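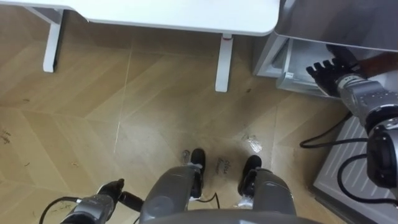 보낸 사람: Rehema Mwaipopo
받는 사람: 인도영화 상영회 메일링 리스트
날짜: 2021년 3월 17일
제목: Re: 프라밤(Pravham) 사운드트랙 들어보신 분?

Toàn 님, 글 올려주셔서 너무 반가웠어요! 저 이 영화 얘기할 사람을 12월부터 찾고 있었거든요.

> Toàn Trương 님이 쓴 글:
> 어제 Pravham을 드디어 봤습니다. 줄거리는 솔직히 좀 늘어지던데
> (쌍둥이 형제 나오는 데서 한 번 졸았습니다) 음악은 정말 좋더군요.
> 특히 기차역 노래요. 사운드트랙에는 두 가지 버전이 있다는데
> 영화에 쓰인 게 어느 쪽인지 아시는 분 계신가요?
> 그리고 자막은 원래 노래 부분에서 빠지는 건가요?
> 제가 본 판에서는 가사가 하나도 안 나왔습니다.

영화에 나온 건 짧은 쪽이에요. 긴 버전은 음반에만 있는데, 앞부분에 하모늄 독주가 붙고 후렴이 한 번 더 돌아요. 저는 긴 쪽이 훨씬 좋아요. 영화에서는 여주인공이 계단을 뛰어 내려오는 장면에 맞추느라 2절을 통째로 들어냈더라고요. 그 2절 가사가 제일 예쁜데!! 우산을 빌려주고 돌려받지 못한 사람 얘기예요. 나중에 형이 우산을 들고 나타나는 게 여기서 이어지는 건데, 2절이 없으니 영화만 보면 뜬금없죠.

자막은 판마다 달라요. Walard에서 나온 디스크에는 노래 가사까지 들어 있고, 온라인 판은 대사만 나와요. Josiane Aubert 님이 노래 전곡을 번역해 두신 게 있으니까 필요하시면 여기로 말씀 주세요. 제가 여쭤보고 전달해 드릴게요. 기차역 노래 번역은 읽다가 버스에서 울었습니다 ㅠㅠ

쌍둥이 부분에서 조셨다니 그건 좀 아까워요. 형이 식당에서 주문하는 장면 다시 한번 봐주세요. 말투는 똑같은데 숟가락 드는 손이 달라요. 저도 세 번째 볼 때 알았어요. 그걸 알고 나면 결혼식 군무 장면이 완전히 다르게 보여요(둘째 줄 왼쪽 끝을 보세요, 더는 말 안 할게요).

참, Desmet 극장에서 이 영화를 큰 화면으로 한 번 틀면 어떨까 하는 얘기가 있었잖아요. Armelle Tanguy 님이 알아보셨는데 작은 관은 100석이고 대관료가 375유로래요. 지금은 당연히 못 모이지만, 극장이 다시 열리면 꼭 하고 싶어요. 그 군무를 노트북으로만 보는 건 너무 아쉽잖아요. 관심 있으신 분은 리스트 말고 Armelle 님께 바로 답장해 주세요.

그리고 Rosaire 님, 지난번에 말씀하신 같은 작곡가의 예전 작품이 Sterix 맞나요? 제목만 듣고 찾아봤는데 노래가 두 곡밖에 안 나와요. 나머지는 어디서 들을 수 있는지 아시면 알려주세요. 두 번째 곡 타블라 소리 때문에 어제부터 계속 그것만 듣고 있어요!

Rehema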